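The Cheap Part of the Robot Budget

24 Oct 2026

The quote from Priden fit on one page, and I think that was the selling point. Hand-held grippers, $595 apiece, with a discount if you took 20. There was a line for shipping and a line for a carrying case. The small manufacturer that shared the quote with me, a maker of textile goods that would like a robot to fold some of them, had already penciled the total into next year's capital plan under "automation." Everyone there seemed pleased. It was the first robotics number they had seen that didn't need a board vote.

I've been reading quotes like this since April, and they've been getting shorter. The pitch goes like this: a full robot arm is expensive and slow to set up, so skip it for now. Give people a gripper they can hold, with a camera on it, and let them do the job by hand while everything gets recorded. Later a model learns from the recordings and you buy the arms when you're ready. You can begin in anybody's living room.

As a way of getting data, I have no quarrel with it. As a way of getting a budget approved, it makes me nervous. A tool that costs less than an office chair and a half gets approved on the terms of an office chair. It never goes through the questions that a machine would have to answer, and it commits you to most of the same spending.

Start with labor. The gripper doesn't do anything until someone picks it up, and that someone is paid by the hour. Priden's proposal to the textile company suggested a first round of 1,000 recorded folds per item. It did not say how long a fold takes. It didn't say how many recordings get thrown out, or who decides. I asked, and the answer I got was that it depends on the customer. I'm sure it does. So does the bill.

Then there's cloth itself. Rigid parts look much the same each time you pick them up. Fabric slumps, and it bunches a different way with each grab, which means the variety has to come from somebody doing the thing over and over, on different surfaces and in different light.
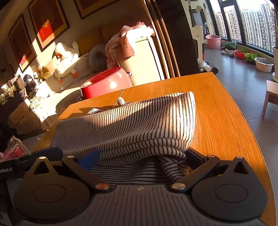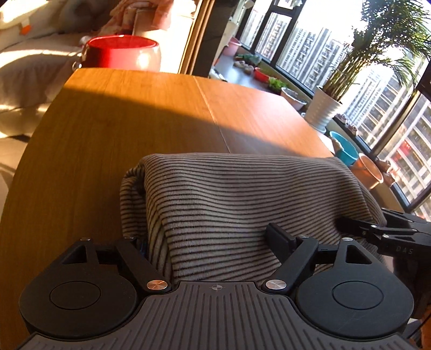 Striped fabric, a wooden table, strong sun.

Iltov objects to all of this. In a long written reply to my questions, the company argued that I'm comparing the cost of collecting data with a cost of zero, when the fair comparison is with engineers writing rules for cloth and failing at it. Iltov runs collection for other companies and says its customers usually know what they're getting into. Labor is the biggest line on its invoices, it told me, and it has never hidden that.

Fair enough, and I'd add that Iltov was the only vendor to send me a quote with labor on it at all. The number was large. It was also a number, and you can argue with one of those.

Still, "usually" is carrying a lot there. I went through five proposals for this piece, and storage appeared in two of them. Video piles up fast and people are reluctant to delete it, having paid for it. Labeling showed up once, as an option. Consent and privacy, if you're recording in employees' homes, showed up nowhere. Spare finger pads, chargers, the afternoon lost to calibration after one gets dropped: nowhere either, although Tjoa did offer a "care plan" whose terms I've read several times without learning what it covers.

The item I'd worry about most is the one furthest off. None of these purchases gets a company a working robot. The textile firm's plan has grippers in the first quarter and then a gap, and after the gap a row labeled "deployment" with no amount in it. When I asked what arm the recordings were supposed to run on, I was told that would be decided later. Zirkden, which sells arms, told me that a mismatch between the hand-held tool and the tool on the arm can mean collecting again. Zirkden has a reason to say so. I'd want it in writing from the other side anyway.

If I were signing, I'd ask for the price of one usable recording, all in, with the vendor's definition of usable attached. I'd buy two grippers and put the rest of the money toward wages. I would pick the arm before the first fold, even if I didn't pay for it yet. And I'd move the whole thing out of the equipment column, where it looks like a bargain, and put it under research.

The textile company has asked Priden for a revised quote. As of this week it's still one page.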